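达斯托斯维尔老城区步行线路完成调整,新增山地驿道段

(本刊讯)达斯托斯维尔旅游促进处近日公布了老城区步行线路的调整方案。新线路自十二月起对公众开放,全线分为四段,原有的三段作局部改道,另增设通往埃特伍德(Etwood)高地的山地驿道段。线路沿途的西班牙语、英语和中文说明牌已全部更换,旧版折页地图同时停止发放。

老城区步行线路自设立以来,一直以市政广场为起点。此次调整后,起点移至旧海关楼东侧的拱廊。促进处线路科负责人希梅娜·萨帕塔(Ximena Zapata)在说明会上表示,市政广场周边近年来旅游大巴停靠频繁,团队游客与散客在同一时段集中出发,广场北侧的人行道已难以承受。旧海关楼拱廊有顶棚,雨季亦可集合,且距长途汽车站步行可达,对自行抵达的旅客更为便利。

第一段由旧海关楼至圣器街,途经原制绳作坊、两处殖民时期的水井以及已改作地方档案馆的女子学校旧址。档案馆一层常年开放,陈列城区历次测绘图和早期房契,参观无需预约。二层阅览室仅接待持有研究证明的读者,旅客请勿自行上楼。

第二段由圣器街至下市场。该段路面为河卵石铺砌,坡度较大,推婴儿车及使用轮椅的旅客可改走与之平行的磨坊巷,两路在下市场西门会合。下市场每日清晨开市,午后两时起摊位陆续收摊。希望品尝当地玉米饼和炖豆的旅客宜在上午抵达。市场内的布拉沃(Bravo)餐室已按本处要求提供中文菜单,菜品价格以店内公示为准。

第三段由下市场沿河岸至老铁桥。原线路在此段须横穿公路,改道后经桥下新修的步道通过。步道夜间照明至晚上十时,河水上涨期间步道入口会关闭,旅客请以入口处的告示为准,改由桥面人行侧通行。

新增的第四段为山地驿道段,自老铁桥东端起登,终点为埃特伍德高地观景台。该驿道原为骡队向内陆运送咖啡和盐的通道,部分石阶仍为旧物。全段共有石阶226级,集中于驿道的后半程。促进处建议旅客在早晨登行,随身携带饮水,并穿着防滑鞋。驿道中途设有遮阳亭一处,亭内无饮水供应。

关于导览服务,促进处已委托克洛瓦里(Clovari)导览社承担四段线路的定时讲解。讲解以西班牙语和英语进行,中文讲解须提前提出申请。前三段讲解免费;第四段因路程较长,每人收取3000元(当地货币),费用含返程接驳车。十二岁以下儿童须由成年人陪同,免收费用。导览社负责人达尔多·加利亚多(Dardo Gallardo)介绍,讲解员均为本地居民,已完成城区历史与急救常识两项培训,并配有统一的绿色袖标。街头自称讲解员而无袖标者,与本处及导览社均无关联。

对于希望在本地停留多日的旅客,促进处提出如下安排以供参考:首日走第一段和第二段,在下市场用午餐,下午参观档案馆;次日走第三段,过老铁桥后可在河岸稍作休息,傍晚返回城区;第三日清晨登驿道,中午之前抵达观景台。三日之间不必连续,途中如遇阵雨,可在旧海关楼拱廊或市场内暂避。

老城区内多数教堂仍在正常举行宗教活动。旅客入内请着装得体,仪式进行期间请勿走动及拍照。圣器街小礼拜堂的木制祭坛屏正在修缮,开放时间另行公布。沿途民居均为私人住宅,敞开的庭院大门并不表示可以进入,敬请旅客予以尊重。

线路折页可在旧海关楼问询处、长途汽车站到达厅及各登记旅馆前台领取,每户旅馆的存量由促进处按月补充。持旧版折页的旅客请注意,旧图所标市场北门现已封闭,旧图第三段的公路横穿点亦已取消。旅客对线路标识如有意见,可填写折页背面的回执,投入问询处门外信箱。 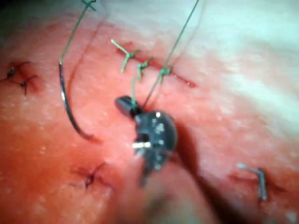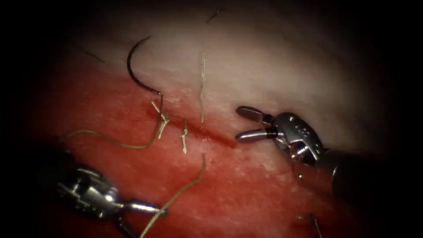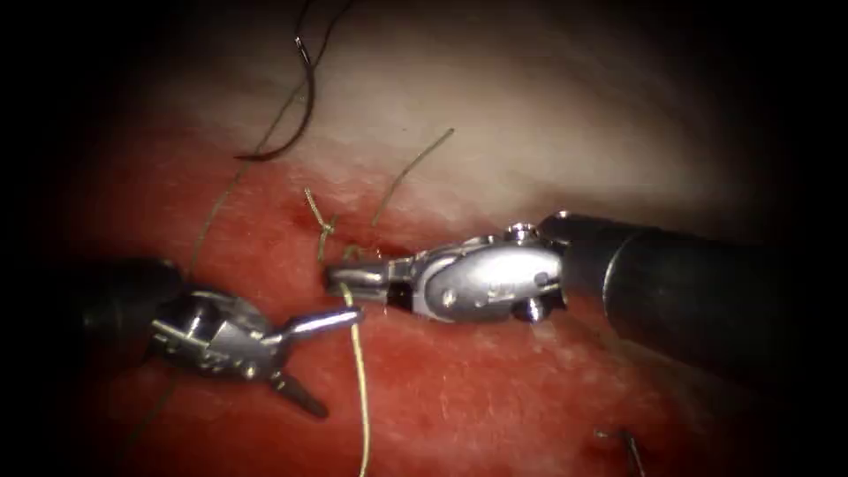 器械缝合操作,三幅均为近景。

读者留言

山路慢行:上个月刚走完旧线路,横穿公路那一处确实让人紧张,改到桥下是好事。请问驿道段下山可以原路返回吗?不想坐接驳车。

编辑部回复:可以原路返回。未参加讲解的旅客不收取任何费用,接驳车仅供参加第四段讲解的旅客乘坐。

阿禾:中文讲解要提前多久申请?折页上没有找到。

编辑部回复:请至少提前三日向旧海关楼问询处提出,人数不限。

老周在路上:磨坊巷的路面也不算平,带老人去的朋友留心一下靠近西门的那个排水沟盖。

Lin:档案馆的测绘图很值得看,建议多留一点时间。一层能拍照,不能开闪光灯,我去的时候工作人员是这么说的。

豆子妈:请问遮阳亭附近有没有卫生间?孩子小,想先问清楚。

编辑部回复:驿道沿途没有卫生间,最近的一处在老铁桥东端,观景台另有一处。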